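Início | Número atual | Arquivo | Autores | Contato
Imprimir este artigo | Enviar por e-mail

3.2 Inspeção e substituição dos revestimentos de contato

O protocolo Konen trata o revestimento dos dedos da garra como item de consumo, sujeito a inspeção em intervalos fixos. A distinção tem consequências práticas. Enquanto o corpo rígido do dedo é verificado apenas na montagem e após colisão, a superfície de contato altera o coeficiente de atrito ao longo do uso e, portanto, a validade dos registros de força e abertura obtidos com ela. Ionescu e Delić já haviam observado, na primeira versão do protocolo, que dados coletados com revestimentos em estados distintos não deveriam ser agrupados sem identificação.

Na versão aqui discutida, a inspeção visual é obrigatória a cada 100 preensões e a substituição a cada 300, independentemente do aspecto do material. A substituição antecipada é exigida quando se verifica qualquer uma das seguintes condições: descolamento de borda, rasgo que alcance a face interna ou enrugamento que impeça o apoio plano do objeto. O operador registra a condição encontrada, o dedo afetado (esquerdo ou direito) e o número da preensão. Não se admite o reparo parcial com sobreposição de fita nova sobre fita usada, prática frequente nas estações de Trotville antes da adoção do protocolo.

As condições de rejeição são de natureza visual e dependem do julgamento do operador. Para reduzir a divergência entre avaliadores, Perić propôs uma escala de quatro graus, de 0 (íntegro) a 3 (rejeição imediata), aplicada separadamente a cada dedo. O grau 3 é atribuído sempre que houver aba solta ou tiras desfiadas, mesmo que o restante da face permaneça aderido. A Figura 1 mostra um par de dedos que recebe grau 3 em ambos os lados: no esquerdo, revestimento enrugado, parcialmente descolado e com uma pequena aba pendente na borda inferior; no direito, borda frontal rasgada e irregular.
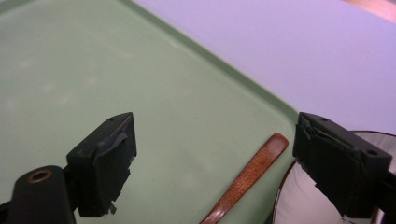

Figura 1. Revestimentos de contato em grau 3 nos dois dedos. Objeto: bastão de madeira sobre bandeja verde.

3.3 Disposição dos objetos e da superfície de trabalho

A segunda parte do protocolo refere-se à organização da área de manipulação. O requisito central é que o objeto-alvo possa ser abordado pelos dois dedos sem contato prévio com bordas, recipientes ou outros objetos. Para utensílios alongados, cuja orientação varia de uma repetição a outra, a regra aplica-se a todo o comprimento do utensílio e não somente ao ponto de preensão.

Recipientes auxiliares, como tigelas e copos, são permitidos na mesma mesa, desde que sua posição conste do registro da sessão. Quando um dedo encobre parte do recipiente na vista da câmera montada na garra, a posição deve ser anotada antes da aproximação, com a garra recuada. Justitz adota regra mais restritiva e retira da mesa tudo o que não participa da tarefa; a nosso ver, isso simplifica a anotação, mas afasta os dados das condições de uso doméstico que se pretende representar.

Quanto às superfícies, recomenda-se que a bandeja e a mesa tenham cores diferentes entre si e que ambas se distingam do objeto. Manchas e marcas de uso na bandeja são toleradas. A limpeza é feita entre sessões, com pano seco - o uso de solventes próximo aos revestimentos foi vetado após ensaios em que o adesivo perdeu aderência.

3.4 Verificação da conformidade

A conformidade foi avaliada em um conjunto de 3,000 preensões executadas por 8 operadores nas instalações de Janevski, durante o mês de março. Cada operador recebeu a tabela de graus impressa e uma sessão de instrução conduzida por Spahić. A conferência posterior dos registros ficou a cargo de Karagiannis, que não participou da coleta.

A falha mais comum foi a omissão do lado afetado: o operador anotava o grau, mas não indicava a qual dos dedos ele se referia. Em segundo lugar apareceram inspeções realizadas depois do limite, em geral quando a contagem era interrompida por troca de tarefa. Nenhuma das duas falhas invalida por si só a sessão, porém ambas obrigam a marcar o trecho correspondente como de condição desconhecida - e esses trechos ficam excluídos da análise de força.

Com base nesses resultados, o formulário foi alterado em dois pontos. O campo relativo ao dedo passou a ter preenchimento obrigatório, e a contagem de preensões deixou de ser reiniciada na troca de tarefa. O grau 2, que gerou maior discordância entre operador e conferente, foi mantido sem alteração até que se disponha de medições de atrito associadas a cada grau.

Contato com a redação | © Todos os direitos reservados | Voltar ao topo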